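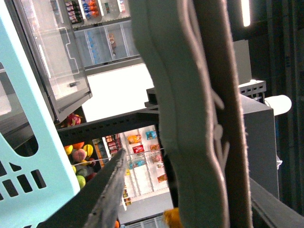

Diary > Shop fitting > Practice store

Fourth evening on the practice store. The subject today was the produce bin and what sits next to it, and most of the time went on the produce bin. The fruit is all artificial, so weight and bruising do not come into it, but the pieces still roll. A round lemon settles low and an apple follows it, and the pile finds its own angle whatever I intended. At present the orange one is at the top, with a peach in the middle and the greens toward the bottom, and I have decided to leave that alone. The pink-and-red piece with the leaves (dragon fruit, as far as any of us can tell) does not pile. Its leaves catch on whatever is beside it. It went up on the perforated rail near the left end and has kept its place there better than anything in the bin.

The bottles are easier. Pale blue ones go in the clear shelving with the white wire dividers, in narrow columns, label out. Tayla wants the plush toy taken out of that section. Her argument is that a trainee learning to restock should see one kind of product per run. My argument is that every shop I worked in had something left in the wrong place by a customer, and that the trainee should learn to find it. We did not settle it. The toy stays until she moves it.

Checked the divider spacing before lunch. Ruddock's sheet says to set dividers to the widest bottle plus a finger. My finger and Vaughan's finger differ, so I cut a card spacer and wrote RUDDOCK on it. It lives in the drawer under the till with the 25 spare shelf clips. There were more clips. I suspect Cerkel borrowed from the box when they did their own unit in June.

Afternoon on the counter side.
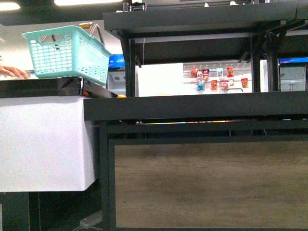

Basket on the counter, shelving bay to the right.

The problem at that corner is clearance. The black counter and the black shelving do not meet. The gap between them is narrow, too narrow for an arm in a sleeve, and wide enough to accept small stock. A basket put down in a hurry ends up over the edge toward the shelving, and anything light on the right side of the basket is a candidate for the gap. Something orange is down there by the end of the middle board. I will get it out with the long ruler tomorrow.

Options considered:
Close the gap by moving the shelving. Rejected, the posts are leveled and it took Vaughan and me 9 attempts.
Close the gap by moving the counter. Possible, but the cable on the floor would need a new route and I do not want it under the base.
Fill the gap with a strip. Cheapest. Kaede has an offcut of black foam from the Pristitz job that may be long enough.
Tell people to put baskets down square. Tried. See above.

The strip, then. I measured the opening twice and got the same number both times, then wrote it on the back of the Ruddock sheet, where I will probably lose it.

On the baskets themselves: I am satisfied with them. The slots in the sides let you see the contents, and the cutout takes four fingers without pinching. The wire handle is the weak point in daily use. It falls to whichever side it likes and knocks the load. Frøydis holds it up with one hand while she unpacks with the other, and I have started doing the same. We have 8 baskets and they nest well if the handles are all folded the same way, badly if even one is reversed.

The top shelf needs a decision. Small things collect up there, put down for a minute by someone who needed both hands. I would like it bare or properly stocked. The middle board can take cartons if Grorkosov ever delivers them – the order is now 4 weeks old and I have had two polite messages and no cartons.

Traian came by at half past five and asked whether the wood-grain panel could be painted black to match the rest. I said it could. He asked whether it should. I said I would think about it, and I have, and I prefer the brown. A bay in one color from floor to top shelf is hard to read from the door.

For tomorrow: ruler, foam strip, write to Grorkosov again, find out who has the other shelf clips. Sweep along the counter base before the strip goes in.

4 comments | 9 shares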